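Bench checklist for the slide fixture and arm, shared shop, Coltness
Filled in by me, 21 Oct 2025. Second look by Marit Lindholm.

Marit asked me to write real comments this time and not just OK all the way down, so you're getting comments. Anyone who wants to run the cell in the evenings should read the whole thing once, and then you can skip to the items marked HOLD.

1. Emergency stop within reach of the operator
OK. Pressed it with the arm parked and again in the middle of a slow move, and it dropped out both times. It's on the short cable again, so if you stand on the window side you have to lean. I'd like the long cable back from whoever has it (Eamon, I'm looking at you).

2. Main breaker and power supply
OK. The cover screws are in and the cable gland is snug. The supply fan is noisy when it starts up and then settles. I don't love it, but I've listened to it for a whole evening and it doesn't get any worse.

3. Arm base bolts
OK after tightening. One of them took nearly a quarter turn, and that bugs me, because I did them all myself the last time. I've put paint marks across the heads now so we can see if anything creeps. Please don't wipe the paint off when you clean!

4. Payload setting matches the gripper
FIXED. It was still set for the old Narau gripper. The arm was fighting itself a little at the end of each move, and I'd been blaming the joints for it. If you swap tools, change the setting, and write it on the card by the controller.

5. Speed limit in manual mode
OK. 35 percent, locked. Solveig has the code and so do I. If you think you need to go faster than that in manual, come and talk to one of us first.

6. Gripper fingers and linkage
OK. Opens and closes evenly, pivot bolts don't wiggle. I ran it 1000 times on nothing over two evenings while I soldered other stuff – boring, but it's the only way I trust a linkage. A drop of light oil on the pivots after, wiped off so it doesn't get on the parts.

7. Approach path to the fixture
HOLD. The gripper comes in low, toward the end block, and the clearance there is tighter than it looks in the simulation. I've been going back and forth between the model and the bench on this one. In the model everything is where I drew it, naturally, and on the bench the fixture had crept over a bit since I last measured. I moved the approach point up by 8 mm and ran it at crawl speed with my thumb on the stop. No contact. I still want it run by a second person before we call it good.

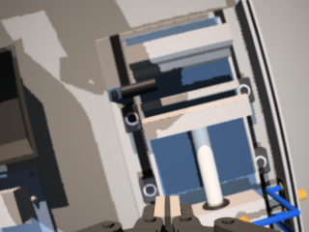
I also want the way out checked as carefully as the way in. We all watch the arm going toward the work and then relax when it has let go, and the one time I bent a finger pad it was on the retreat. So whoever does the second run, please step through both directions.

8. Fixture clamped down
OK. Clamps are tight and I could not shift it by hand, and I did lean on it properly. The creep I mentioned in item 7 was from before the new clamps went on. Helge Hellström wants to drill and pin it to the bench, and I'm for it, but not until we're done moving it.

9. Rails and bearing blocks
OK with a comment. Wiped the rails, pushed the carriage end to end by hand, no gritty spots. The grease is the Lévesque stuff in the small tube. Please don't mix it with the general purpose tub! I had to clean out a whole block once after somebody did, and it took me most of a night.

10. Air tubing and fittings
HOLD. I can hear a faint hiss with the air on and everything else off. Soapy water on the fittings gave me a slow bubble at one of them, so I've cut the end square and pushed it back in. It's quieter but not silent. New fittings are on order from Plillosby and should be here in November. Until then, shut the air at the wall when you leave.

11. Cables clear of moving parts
OK. I added two ties near the wrist and left a loop so nothing pulls at full reach. Check the loop if you change the home position.

12. Guarding and floor line
PARTLY. The panels are up on two sides. The tape on the floor is coming loose by the door and people step over it without seeing it. Berwyn has a roll of the wide yellow kind and says I can have it.

13. Cycle counter and log
OK. Counter works. Bearings get a proper look at 3000 cycles, sooner if anything starts sounding different.

Still open: items 7, 10 and 12. Slow manual runs only until 7 has a second set of initials next to it.

Marit's note: read it all, agree with the holds. I'll do the second run on 7 with Solveig on the stop. The fan in item 2 sounds worse to me than it does to you, so I'm bringing a spare.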